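2024年2月14日

本稿は、ロールプレイングゲーム『Kololine』の終盤に出現する任意ダンジョン「沈む塔」について、攻略の手順と所見を記すものである。十二月に公開した前稿では本編第二部までを扱った。今回はその続きにあたるが、塔に関する記述のみを読まれても差し支えのないよう構成した。なお、物語の結末に直接触れる箇所はないものの、仲間の加入条件には言及する。未見の方はご留意いただきたい。

## 進入の時期

沈む塔は、飛行艇Jarkelを入手した時点で世界地図の南西に姿を現す。進入が可能な期間は、そこから王都Holandaの包囲戦を開始するまでである。包囲戦を始めると塔は海中に没し、以後は周回を改めるほかない。筆者は初回の記録でこの期限を見落とし、塔の最上階を見ることなく本編を終えた。

推奨される水準は、主人公のレベルで30である。ただし、これは回復役を編成に含めた場合の目安であり、前衛のみで臨むのであれば相応の準備を要する。前稿に感想を寄せてくださったJailson Aguiar氏は、回復役を置かず、毒無効の装飾品を全員に持たせて踏破されたという。筆者も同じ編成を試みたが、十五階層のうち九階層で断念した。

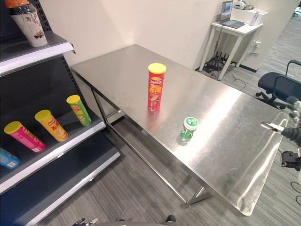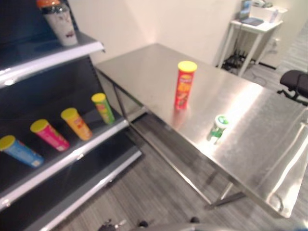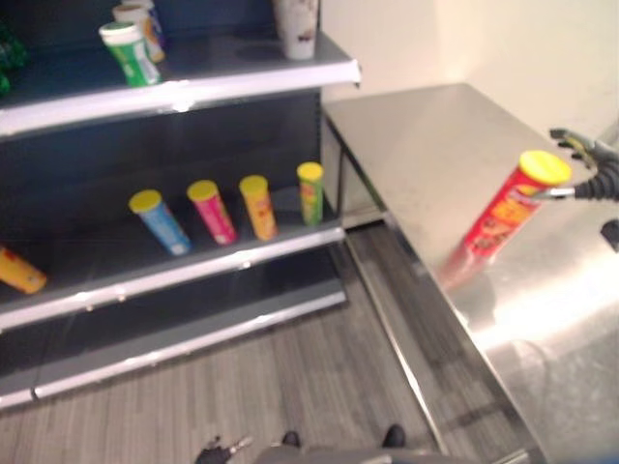
この記事を読む時間:3分

## 下層の進め方

一階から五階までは分岐が少なく、迷う要素はほとんどない。注意すべきは三階の水門である。左右の取っ手のうち、先に右を操作すると宝物庫への通路が閉ざされ、塔を出るまで元に戻らない。宝物庫には「潮見の外套」が置かれており、上層の敵が用いる水属性の全体攻撃を半減する。必ず左から操作されたい。

四階の商人は一度しか会話に応じない。所持金が3003以上あれば「Umumの鍵」を購入できる。価格がなぜこのような半端な数であるのか、作中に説明はない。筆者は二周目にあたり、不要な武具をすべて売却してから話しかけた。鍵は十二階の隠し部屋で使用する。

## 上層の留意点

六階以降は敵の構成が大きく変わる。とりわけ「錆びた聖歌隊」は三体一組で現れ、最後の一体が残ると全員を復活させる。三体の体力を均等に減らし、全体攻撃で同時に倒すのが確実である。沈黙の状態異常も有効ではあるが、筆者の記録では成功率にかなりの偏りが見られた。

十階には記録地点がある。これより上に記録地点はなく、ここで回復薬の残数を必ず確認されたい。十二階の隠し部屋は、東側の壁面に並ぶ燭台のうち、火の消えたものを調べることで扉が現れる。内部で得られる「無銘の剣」は、攻撃力こそ平凡であるが、装備者の行動順を常に先頭とする効果を備える。最終戦において、その価値は極めて高い。

## 塔の主

十五階で待ち受ける主は、戦闘の開始から三巡目に必ず「満潮」を使用する。潮見の外套を着用していない者は、この一撃で戦闘不能となるおそれがある。二巡目の終わりまでに防御を選択し、四巡目から攻勢に転じるのがよい。体力が半分を下回ると行動が一巡につき二回となるが、「満潮」の間隔は変わらない。

撃破後、主の間の奥に進むと、本編では語られなかった塔守の手記を読むことができる。文章は短く、演出も控えめである。音楽が途絶え、波の音だけが残る中で頁を繰る時間は、筆者が本作で最も深く印象に残した場面であった。英語版で本作を遊ばれたGladys Waweru氏によれば、手記の最終頁は英語版では署名で終わっているとのことである。日本語版に署名はなく、代わりに空白の一行が置かれている。いずれが原文に近いのか、筆者には判断する材料がない。

## 加入する仲間について

手記を読んだ後に四階へ戻ると、商人の姿はなく、同じ場所に弓使いの少女が立っている。仲間に加えるか否かは選択に委ねられる。加えた場合、包囲戦における会話が一部変化し、城門前の増援が一度減る。加えなかった場合には、終章の港町で再会する場面が追加される。戦力の面では加入を勧めるが、港町の会話もまた捨てがたく、筆者は記録を二つに分けて保存した。

次稿では、包囲戦の部隊配置を取り上げる予定である。四階の商人との会話に別の分岐を確認された方は、コメント欄にて、所持金と編成を添えてお知らせ願いたい。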